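Wed 6 July

The claim that household robots are "nearly there" usually rests on a success rate. Success rates depend on what counts as an attempt. At Takus we ran 2730 simulated trials of one chore, clearing a table, and the policy did well on trials that began with a mug within reach. Most of a chore does not begin that way.

Siv Ekström, who wrote our scoring code, objected to this early. A person clearing a table spends much of the time looking, turning, and deciding the job is done. Our score gave no credit for any of that -- and no penalty for doing it badly. 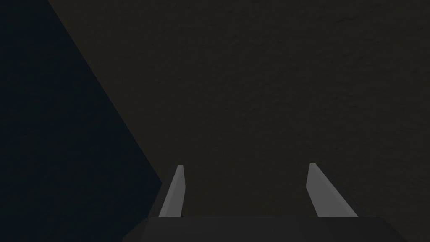 Simulation is the right place to test the dull parts of a chore, and it is underused for them. Grasping gets the attention. Yet a wrist view with the jaws open over plain brown surface, and nothing between the fingers, is a harder test of judgment than a mug. The policy has to decide whether to search, back off, or stop. In 286 of our trials it closed on nothing and reported success.

Todor Obradović argues that better grasping will absorb this problem. I doubt it. A gripper that never drops a plate still needs to know that there are no plates left, and that knowledge does not come from finger control.

My answer to the question, then, is no for the home and a limited yes for the shop floor, where a fixture guarantees that the part is present. I would change my mind on the home after 580 consecutive trials with no false report of success. Our longest run so far is seven.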